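Progress report to Osteck, Fri 5 May
Naltano celebrity profiles
Prepared by Liesl Widmer

The profile section now has 223 published biographies, mostly reality show contestants and retired TV hosts. Gebhard Grabner has finished the dating history pages for the cast of Skinness, except for 2 people whose agents asked us to wait.

Birth dates remain the slow part. Fan sites copy from each other, so we now leave the date out unless it comes from an interview or the person's own account. Net worth figures have been removed from the older profiles. Prantl is still licensing the portraits and has sent 4 batches.

Of the remaining grant money, 3000 is set aside for corrections and reader requests through October. We are not asking for a change to the budget.

The redesign of the profile pages is the last open item. Gebhard's draft puts relationships above career, and I would like that reversed. We agree on the colors, mostly black with small touches of silver and a single blue. Text size on phones still has to be settled.
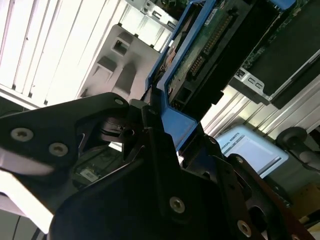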